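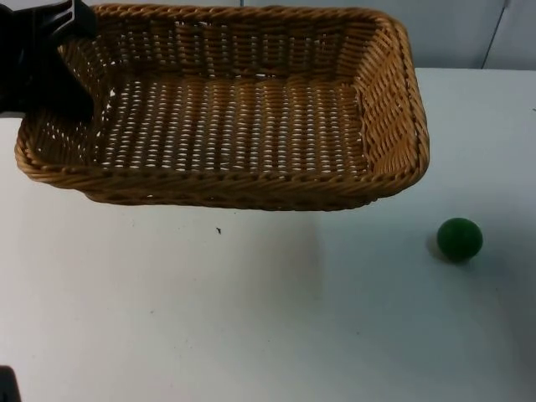 조혈모세포 기증 후 수혜자에게 편지를 보내고 싶은데 절차가 궁금합니다

작성자: 봄동나물
분류: 건강 > 기증·이식
조회 2000 답변 3

안녕하세요. 작년에 말초혈 방식으로 조혈모세포를 기증했습니다. 해외에 살 때 등록한 거라 국내 기관이 아니고 현지 등록기관(Hirine)을 통해서 진행했고, 지금은 한국에 들어와 있습니다.

기증 당시 코디네이터에게 들은 건 수혜자가 성인 여성이라는 것뿐입니다. 나이도 연령대로만 들었고 병명은 듣지 못했습니다. 이식하고 몇 달 지나서 환자분이 퇴원하셨다는 연락을 한 번 받았고 그 뒤로는 소식이 없습니다.

제가 궁금한 것은 다음과 같습니다.

1. 기증자가 먼저 편지를 보내도 되는지, 아니면 수혜자 쪽에서 먼저 연락이 와야 하는지
2. 편지에 어느 정도까지 써도 되는지 (사는 도시, 직업, 아이가 있다는 얘기 등)
3. 나중에 실제로 만나는 것도 가능한지

기관에 메일을 보냈는데 담당자가 바뀌었다는 자동 회신만 왔습니다. 새 담당자 이름은 Trinidad Aravena라고 되어 있고 답은 아직 못 받았습니다. 기다리는 동안 경험 있으신 분 얘기를 듣고 싶습니다.

부담을 드리려는 건 아니고요, 잘 지내시는지 정도만 알면 됩니다. 답장은 안 와도 괜찮습니다.

답변 1
작성자: 물푸레
채택된 답변

저도 기증자이고 편지를 세 번 주고받았습니다. 등록기관과 이식병원이 있는 나라에 따라 규정이 많이 달라서, 제 경험과 제가 그때 안내받은 내용 위주로 적겠습니다.

1번. 제 경우에는 기증자가 먼저 써도 됐습니다. 편지를 기관에 보내면 기관에서 읽어 보고, 상대 쪽 기관이나 병원으로 넘기고, 거기서 다시 읽은 다음 환자에게 받을 의사가 있는지 물어봅니다. 환자가 지금은 받고 싶지 않다고 하면 보관만 해 두기도 합니다. 중간에 거치는 곳이 많아서 오래 걸립니다. 첫 편지는 전달되는 데 넉 달 걸렸고 두 번째는 한 달 조금 넘게 걸렸습니다. 번역이 필요하면 더 늦어집니다.

2번. 익명 기간에는 신원을 짐작할 수 있는 내용은 다 빠진다고 보시면 됩니다. 저는 첫 편지에 사는 동네 이름과 다니는 회사 얘기를 썼다가 되돌려 받았습니다. 아이가 있다는 말은 통과됐고 아이 이름은 지워야 했습니다. 도시는 안 됐습니다. 직업은 "학교에서 일합니다" 정도로 고쳐서 통과됐습니다. 날짜도 문제가 될 수 있습니다. 기증한 날을 정확히 적지 말고 "지난 5월" 정도도 괜찮은지 미리 물어보세요. 손글씨는 저는 됐는데 타이핑해서 보내라는 곳도 있다고 합니다. 원본은 따로 복사해 두시는 게 좋습니다.

사진은 저희 쪽에서는 안 됐습니다. 선물은 뜨개 양말을 보냈는데 받아 주지 않았고 카드만 전달됐습니다.

3번. 나라마다 다릅니다. 이식 후 1년이나 2년이 지나고 양쪽이 모두 동의서를 내면 연락처를 교환하게 해 주는 곳이 있고, 기간이 얼마가 지나도 끝까지 익명인 곳도 있습니다. 기증자 쪽과 환자 쪽 나라가 다르면 둘 중 더 엄격한 규정을 따른다고 들었습니다. 저는 환자분 나라에서 허용하지 않아서 만나지는 못했습니다. 편지만 계속 주고받습니다.

담당자 회신이 없으면 메일 제목에 기증자 번호를 넣어서 다시 보내 보세요. 본문에만 넣으면 분류가 안 되는 경우가 있었습니다. 그래도 안 되면 기증하셨던 채취 병원 코디네이터에게 연락하는 방법이 있습니다.

그리고 답장이 안 와도 나쁜 소식이라고 단정하지 마세요. 회복 중이라 편지 쓸 기운이 없는 분도 있고, 무슨 말을 써야 할지 몰라서 몇 년 미루는 분도 있습니다.

답변 2
작성자: bendex80

그냥 SNS에서 찾으면 되지 않나요? 이식받은 날짜랑 나라 알면 후기 올린 사람 나올 것 같은데요.

 댓글 물푸레: 그러시면 안 됩니다. 기증 동의서에 상대방을 개인적으로 찾지 않는다는 조항이 있을 수 있고, 환자분이 원하지 않을 수도 있습니다.

 댓글 bendex80: 아 그런 게 있군요. 몰랐습니다.

답변 3
작성자: 이식6년차

받은 쪽 입장에서 적습니다. 저는 6년 전에 이식을 받았습니다.

기증자분 편지가 먼저 왔고 저는 1년 8개월 뒤에 답장을 썼습니다. 그 사이에 숙주반응 때문에 입원을 두 번 했고, 피부와 눈이 안 좋아서 글씨를 오래 못 봤습니다. 편지는 서랍에 넣어 두고 가끔 꺼내 읽었습니다. 고맙다는 말을 쓰려고 하면 어떤 말도 모자란 것 같아서 여러 번 버렸습니다. 답장이 늦어서 죄송하다는 말을 제일 먼저 썼던 기억이 납니다.

제가 받은 편지는 한 장이 안 됐습니다. 기증하고 허리가 며칠 뻐근했는데 지금은 멀쩡하다, 강아지를 키운다, 건강하시면 좋겠다, 이런 내용이었습니다. 저는 기증자분이 아프지 않으신지 계속 걱정했었기 때문에 멀쩡하다는 말이 제일 반가웠습니다. 질문하신 분도 본인 몸이 괜찮다는 얘기를 꼭 넣어 주세요.

반대로 "꼭 답장 주세요"나 "언젠가 꼭 만나요" 같은 말은 몸이 안 좋을 때 읽으면 조금 무거울 수 있습니다. 답장 안 하셔도 된다고 한 줄 적어 주시면 편하게 읽을 수 있을 것 같습니다.

혈액형이 기증자분 것으로 바뀌었다는 얘기를 답장에 썼는데 그 부분은 지워져서 나갔다고 들었습니다. 지우는 기준은 저도 잘 모르겠습니다.

질문자 추가글

답변 감사합니다. 기증자 번호를 제목에 넣어서 다시 보냈더니 이틀 만에 회신이 왔습니다. 제가 먼저 써도 되고, 분량은 한 장 이내, 첫 1년은 익명이고 그 뒤 연락처 교환 여부는 환자분 병원 쪽에 확인해 봐야 한다고 합니다. 영어로 써서 보내면 필요할 때 그쪽에서 번역을 맡긴다고 합니다.

초안은 써 놨습니다. 도시 이름은 뺐고, 몸은 괜찮다는 얘기를 첫 줄에 넣었습니다. 카드 봉투를 같이 보내도 되는지는 다시 물어보는 중입니다.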